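Basket Questions, Answered
Birkmont Shared Kitchen, second floor
Last updated Sep 9, 2022

What is the basket for?
Small things that belong to everyone, or that you are willing to have belong to everyone. Snacks, sauces, the odd packet from a takeout order. If you would be upset to find it gone by lunchtime, put it on your own shelf.

Do I need to label what I put in?
No. A label in the basket gets read as a serving suggestion. Labels are for the fridge, where they at least start an argument.

How long can something stay there?
Sealed things, until the date on the packet. Opened things, 2 days. Adoración Tejada goes through the basket on the last day of every month and has strong views on half a cracker.

Can I leave baked goods in it?
Yes, wrapped. The sides are full of slots, so crumbs leave the basket at every opportunity and settle on the table. A clip or a twist of the bag will do. Folding the top over and hoping has been tried.

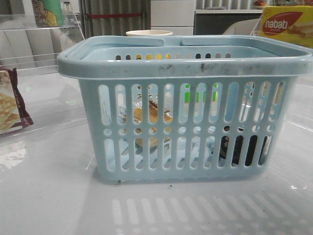
Fruit is another matter. It goes in the bowl by the window, because in May a plum got to the bottom of the basket and stayed there for 11 days. Unai Herrero found it. He would like this mentioned.

Who washes the basket?
Whoever is on the kitchen rota that week. Empty it first – this sounds obvious – then use warm water and dish soap, and an old toothbrush for the slots. The rim picks up marks from everyone's hands and needs a proper scrub. Let it dry upside down on the rack.

Can we get a nicer one?
Jocelyn Quiambao priced a wicker basket and it was voted down, 3 in favor. The main objection was that you can't hose down wicker.

May I take the last of something?
You may. Please take the wrapper with it. An empty bag in the basket fools people from across the room, and they have walked all that way.

Where do keys, chargers and batteries go?
In the drawer under the microwave. Anything like that left among the food is moved there and no announcement is made.

My question isn't here.
Leave a note for Duygu Polat on the fridge door. Notes left in the basket tend to get thrown out with the wrappers.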